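Zulau Hand Gripper, Model 4
Hand-held tool for recording manipulation tasks
Sold and serviced by Ondale

Overview

The Zulau Hand Gripper is a two-finger tool for teams that teach robots by demonstration. The operator holds it in the hand and does the task directly, without moving a robot arm. A wide-angle camera looks over the fingertips and records the work from the same side where the robot will later see it.

We make the Zulau for normal rooms: offices, kitchens, a corner of the workshop. It does not need a fixed station. In our experience an operator who already works with the hands learns it in one morning, and an operator who comes from programming needs a little more patience.

Fingers and pads

The two fingers close in parallel and always meet on the center line. Each fingertip carries a ridged pad which sits in a recess, so the edges of the pad do not lift when you slide along a plate or a table. The pads hold round and smooth objects well. For very thin objects, such as a single sheet of paper, we advise the narrow fingertips from Guvitz, which fit the same mount.

Pads are a wearing part. Change the two together, also when only one looks worn, otherwise the grip pulls to one side. 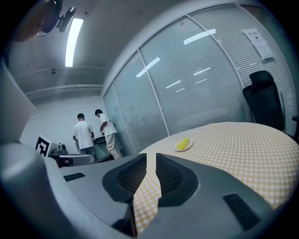 The camera sees much more than the fingers, and customers ask us often if this is a problem. For most training work it is useful. The model must learn to find the object in a room with furniture, glass and people, because it will meet them later. We suggest only to avoid strong light directly in front of the lens, and to begin each recording with the object already in view.

Patterned tablecloths are fine. In the first version of our software a small check could disturb the tracking at short distance, and this was corrected in the November release. If you have the old release, please write to us and we send the new one free of charge.

What is in the case

Hand gripper with camera
One pair of ridged pads, mounted
One spare pair of pads
Charger and cable, 7 feet
Calibration card
Printed manual

Technical data

Weight with camera: 257 grams
Battery: 4 hours of recording
Charging time: 50 minutes
Storage: removable card, not included

Table kit from Adomaitis

The Adomaitis kit contains plates, cups and plastic food in strong colors. It is sold separately. You can use your own objects too, and many customers prefer this.

Service

Repairs are done in our own workshop by Ettore Fontana. Please do not open the body of the gripper, the finger guide has a spring which is difficult to put back. For a broken fingertip you do not need to send the whole tool, the fingertip alone is enough.

Orders and questions before purchase: Rosalba Mazza, Ondale sales office. Demonstration units can be borrowed for two weeks, and you pay only the shipping.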